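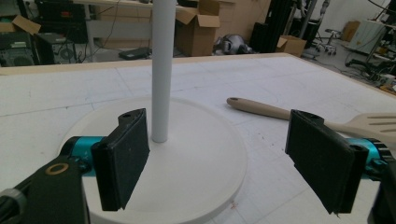 Fig. 1. Upright rod on a disc base, with slotted spatula. White on white, for those who enjoy a challenge.

HOME ORGANIZATION 1120
Handout 11: Things That Stand Up and Things That Lie Down
Instructor: Hiếu Khổng

Reading: Fitzsimmons, the chapter on counters. The chapter on drawers is optional and very long.

1. Two kinds of objects

For this unit every household object is a stander or a lier. (Yes, I know how the second word sounds. The textbook says "recumbent item," and I refuse.) A stander holds itself up and claims a small patch of table plus all the air over it. A lier claims a long patch of table and hardly any air. The rod in Fig. 1 is a stander. The beige spatula next to it is a lier, and it has settled on the diagonal, as spatulas do when left to their own judgment.

2. Footprint

The footprint of a stander is its base. People look at a thin rod and think "thin." Then they try to put a mug next to it and meet the disc. Measure the widest part that touches the table and write that down, even if it spoils your plan.

The footprint of a lier depends on its angle. Set parallel to the edge of a table, a spatula takes up a narrow strip. Turn it diagonally and you have to reserve a rectangle big enough for both ends, most of it bare table that you will feel strangely unable to use. Last February's class called this "the spatula tax." I have been unable to get rid of the name.

3. Worked problem

A shelf is 35 cm deep. You own one stander with a disc base 11 cm across. How many more of the same will fit behind it in a straight row?
Divide 35 by 11 and drop the remainder: three in the row, so two more. The leftover 2 cm is where lids go to die.

4. Turning a lier into a stander

The usual answer is a crock. The Varau method says one crock per cook. The Etgate method says hooks, and its followers will tell you so at parties. Either is fine for this course. What I won't accept is a crock so full that removing the whisk also removes the ladle.

A slotted head goes up, handle down. Anyone who stores it the other way may explain their reasoning in office hours.

5. For next time

Pick one flat surface at home and sort what is on it into standers and liers. Sketch it from above, bases and angles included. Pencil, please. Stick figures of roommates are not required and will not raise your grade.

Sketches are due May 14, 2019, in the box outside my office. The box is a stander.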